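Mon 17 January – speaker notes posted by the Vandenberghe events desk

We use cookies to remember your reading preferences. Accept / Manage settings

Talk: Arranging a mixed fruit dish for a table display
Slot: 25 minutes, 6 slides

Slide 1. Title. State the scope: fruit, foliage, dish, cloth. Flowers are in the August talk.

Slide 2. Dish. Give the Mosico rule first: pick the dish before the fruit. A wide dish with a curved wall holds round fruit against the side, so no wire or putty is needed. Pale colors are easier to work with than patterned ones. Mention the Dremia catalog (192 dishes) and move on.

Slide 3. Contents. Leave this one up for a full minute. Point out the two sizes of orange, then the dragon fruit set lower than the smaller one.

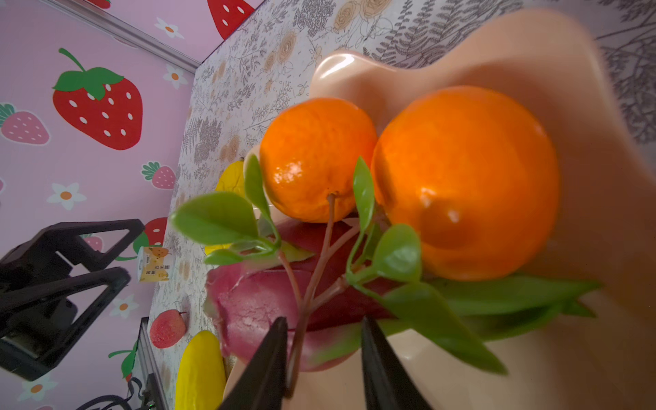
Slide 3: oranges, dragon fruit and artificial leaves in a peach plastic dish.

Say that the leaves cross the base of the larger orange and leave most of the peel clear. Artificial foliage keeps its shape under hall lighting – fresh foliage curls. Scales on the dragon fruit give a matte surface next to the glossy peel.

Slide 4. Cloth. Line drawings on white read as background from two yards away. Solid dark cloths need a second lamp.

Slide 5. Items outside the dish. A red apple is enough. Keep packaged drinks to one side.

Slide 6. Jesico order sheet. Total for the season: 1,896 pieces. Take questions.

© Vandenberghe | Contact the events desk | Back to top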